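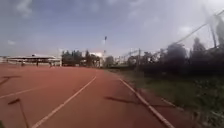 June, 2 pm. Line wear and surface notes, running track

Walked the straight before the heat got silly. Purpose was to check the claim in the Sonummont repaint proposal that the lane lines are "uniformly degraded" and all need stripping. I don't buy it. The line up the middle reads clearly a long way down, and the outer one along the grass is fine too. The faint one over on the left is a different matter -- worn through in places and hard to pick up against the red. One bad line isn't a case for doing the lot.

Surface looks faded and dusty. Yaryna Onyshchenko thinks the fading is mostly dust and wants a wash before anyone talks about recoating. Maybe. I rubbed a patch near the left line with a damp rag and it came up darker, but any patch of track comes up darker with a damp rag. Needs checking again once dry. Didn't wait.

Grass side: the strip is getting long and patchy, some of it yellow. Pavliuk's note says the growth is "encroaching on the outer lane." I'd like to see where. The edge line is still showing, and a mower would sort out the rest.

Didn't inspect the netting. The Zeria sheet calls for it, but from ground level I'd only be guessing at the cables.

Readings: 14 spots marked in chalk along the first 200 m, logged under job 1513. Two of them fell in shade and I don't trust those against the rest, so they get redone at the same hour or thrown out. The Trorkel meter also drifted when I put it back on the reference tile at the end. Small drift, but the differences we're arguing over are small too.

To do: wash one test strip, let it dry properly, same spots again. No reply to Sonummont until then.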